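28 February 2022

Back at the grippers after four days off. I'd left everything in pieces on the bench at Stindbridge, so the first hour went on finding the pins. They had rolled into the tray under the drill press with the swarf. I've put them in a jam jar with a lid now.

The right-hand linkage was still binding at the point where the fingers are nearly shut. I had blamed the pads, then the spring, then the print. Noemi took it off me, worked it back and forth a few times and said the outer bar was touching the inner one. She held it up to the window and there was a shiny line rubbed into the black plastic. I filed the bar back a bit at a time, put it together, took it apart, filed again. On the third go it closed without the click. I did the same to the left one so they match, although the left had never complained.

Drilled the pivot holes out a touch as well. The Adier bars came out tight this time, tighter than the last lot, and I don't know if that's the filament or the cold in the shed. The printer was down to 8 degrees when I got in. I'll reprint one in June and compare, if I remember.

Lunch was soup from the flask and the heel of the bread.

Hoi-yan came by at one with the new cable. The old one was too stiff and kept pulling the handle round in my hand, which made my wrist ache by the end of any long go. The new one is thinner and bends where you want it to. We had to cut a bit more out of the handle to get it through, and I slipped with the knife and took a nick out of my thumb. Not deep. Plaster on, carried on.

She has been through the log from the last batch on the Amow board. It drops a reading every so often and she thinks it's the connector and not the code. She wiggled it while I watched the screen and the numbers did jump. Resoldered two joints and it ran clean for 2,000 readings, so we stopped there. I'm not convinced that's the end of it. Wrote it on the whiteboard with a question mark.

We argued a bit about the pads. I want something softer and she wants to leave them alone until we have a proper set of results with these. The trouble with cloth is that thin stuff slides out and thick stuff bunches up ahead of the fingertip, and you end up chasing it across the bed. Towels are easy. Anything with a ribbed band is harder – the band wants to curl over on itself and you have to come in flat and low. She's right that changing two things at once would tell us nothing, so the pads stay. I've ordered a sheet of the softer rubber from Szűcs anyway. It won't go off.

Noemi's list for the rest of the week is mostly knitwear and sheets. I said I'd like to do socks and she said nobody likes doing socks. We'll see. She also wants the fingers to open wider, and I told her they're at the stop already and it would mean new bars, longer ones, and a new handle to suit. That can wait.

Things still to do:
Second pair of spare fingers, printed but not cleaned up.
Label the chargers.
Longer screws for the mount, the short ones work loose.
Return Noemi's good file before she asks for it.

Home by 7. Thumb sore. Swept up before I left, mostly, and shut the vent.
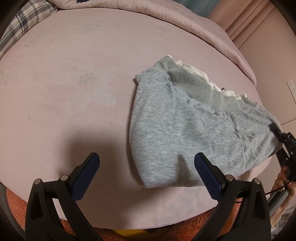
Fingers open, the right one over the grey knit, ribbed band at the far side.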